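4. Planning and budgeting for a hand-held collection station

This section covers what to buy before the first Mullwood gripper arrives. It assumes one station, one operator and one task at a time. Installation of the Drenau logging software is covered in section 6.

4.1 Before you order

1. Choose the task first. A garment station needs a rail, hangers and a backdrop. A tabletop station needs none of these and should be costed from table 4-B.
2. Measure the floor area with doors and cupboards open. The operator must be able to step back one full pace from the rail.
3. Check the height of the ceiling lights and note which switches control them. If one switch covers the whole room, allow for a separate lamp.
4. Confirm who will approve the order. In our own roll-out the form went from Endang Lubis to Fermín Pereyra and back twice over a missing delivery address.

4.2 Station costs

Enter the following lines in the planning sheet. Prices are in euros, without tax.

Gripper set, hand-held, with spare fingers: 3,221
Rail, uprights and clamps: 200
Backdrop fabric, two lengths: 128
Hangers and second-hand garments: 61

The gripper set is a single line and cannot be split across two budget years. The other lines can be bought locally and charged to consumables if your rules allow it.

Note: Spare fingers are supplied without markers fitted. Print the markers at full scale on matt paper. Glossy paper reflects the ceiling lights and the tags are then read poorly.

4.3 Ordering sequence

1. Order the gripper set from Tarnenix. Delivery is quoted from the day the deposit is received.
2. Order the rail and clamps once the gripper delivery week is known. They take up space and are easily borrowed by other groups.
3. Buy garments last. Include at least one knitted item and one with a smooth, shiny surface, as the two behave differently in the fingers.
4. Put the Jugah service contract on hold until the station has run for a month. It can be added later at the same rate.

Caution: Do not hang wet garments on the rail. The clamps are rated for dry clothing only and may slip.

Caution: Finger screws work loose with use. Check them every Monday before the first session and keep the correct driver at the station – it is not included in the set.

4.4 Closing the budget

Orders placed after September fall into the next price list. Keep the signed quotation with the delivery note; both are needed for a warranty claim. 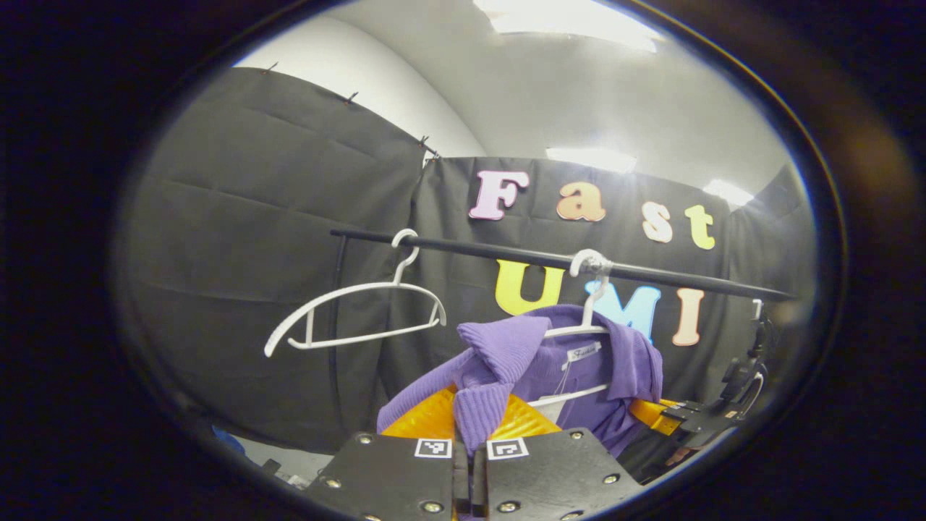 Can the rail and backdrop be bought later than the gripper set?

They can, provided they arrive before the first session. The gripper set has the longest wait, so order it first and fix the date for the rest once Tarnenix has confirmed the delivery week.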